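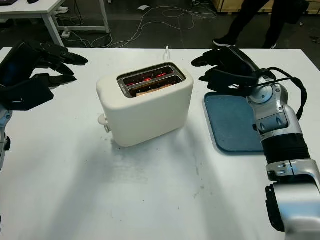
4.2 The toast task

Figure 3. Toast task, lever down. One slice is in the front slot, and both hands are held clear of the toaster while the elements are on.

I'll admit I picked toast because I thought it would be easy. We already had folding and sorting in the Kundora chore set, and I wanted something short that a visitor could watch start to finish without getting bored. Bread in, lever down, wait, bread out, put it on the tray. My neighbor's kid can do it. I gave us two weeks in September and we were still at it when the heating came on in the building.

For this paper a trial counts as a success only if the toast ends up flat on the blue tray, in one piece, with no human hand involved after the start signal. That's stricter than what we used in the Folham report, where we gave half credit for getting the bread in and the lever down. Ntombi Hlongwane argued me out of half credit (she was right, and I sulked for a day). Half a chore is a chore you still have to do yourself, and if we want to say anything about homes we should score the way a home would.

We ran 1758 trials with the Whitcombe policy and the same number with the Parent baseline, which is the scripted controller from Section 3 with its grasp points set by hand. Parent is dumb but it's steady, and I've grown fond of it.

Loading the slice went better than I feared. Both controllers have trouble when the bread is soft or the crust is bent, because the slice sags between the fingers and catches on the metal rim of the slot. Whitcombe usually backs off and tries again at a slightly different angle. Parent just pushes, and then you have a folded slice and a failed trial. We let each controller have up to 3 insertion attempts before calling it.

The lever was the real surprise. It's small, it sits at the end of the toaster, and once it's down there isn't much of it to see. A two-slot toaster is also light! Press a bit off center and the whole body slides or tips before the lever catches. We tried holding the toaster still with the other hand, and that helped a lot, but then that hand has to get out of the way again before things heat up. I didn't want fingers anywhere near the slots with the elements on, so we added the hold pose you can see in Figure 3, with the hands off to either side. It costs 11 seconds per trial and I'd keep it even if it cost double.

Then there's getting the toast out, where most of our failures live. Toasted bread is stiff, which is nice for grasping, but it also crumbles at the edge if you pinch it hard, and how far it sticks up after the pop depends on how tall the slice was. Whitcombe learned to go for the middle of the exposed crust. On short slices there's barely any crust to go for, and it would hover, close on air, and carry nothing very carefully over to the tray. I have more than 3000 still frames of this and I can't say they've taught me much.

So can a machine make toast yet? On our table, with our toaster and bread of a decent height, I'd say mostly. I wouldn't stretch that to a kitchen counter with a kettle and the mail on it. We never moved to a four-slot model, and we never tried bagels, though Ntombi has asked twice. Failure counts by stage are in the appendix, split by bread type, and the next section goes over the same stages for the dish rack.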